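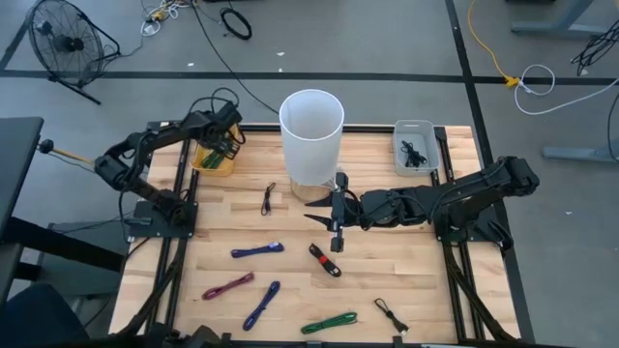

Figure 1. Loose cables on the tabletop, with the yellow bin, the tall white container and the gray tray at the back.

Home | Projects | Student Reports | Archive | Contact

Untangling the Irotmont Cable Drawer

Project report, submitted 21/12/2022

1. Background

The Irotmont study room has a drawer that everyone puts cables into and hardly anyone takes cables out of. By August it no longer closed. Our project was to sort the contents and leave behind a system that would survive contact with other students. The budget was 100 dollars, which we mostly failed to spend.

2. Method

We emptied the drawer and got 87 cables, a figure that includes one shoelace. Each cable was folded into a loop and laid flat on a table before anybody was allowed an opinion about it. We started with a few at a time, as in Figure 1, where the blue, green and maroon ones are easy to tell apart and the black ones are much less helpful. The gray tray holds black cables in a small tangle. We came to know that tangle well.

Our first plan was to sort by color. This looked wonderful and was useless – a person hunting for a charger does not care that it is maroon. The second plan was to sort by plug, with a paper label from the Panutska stationery shop on every loop.

3. Results

Sorting by plug worked. Finding a given cable went from several minutes of swearing to a short look through the right box. The Rarusora boxes we bought have lids, and the lids have stayed on so far. Labels fell off the thinner cables, so those now have string tags.

4. Problems

We still can't identify the cables marked "Shakya" in pencil. They fit nothing we own and are back in the drawer, which closes.

We use cookies to improve your visit. Accept | Settings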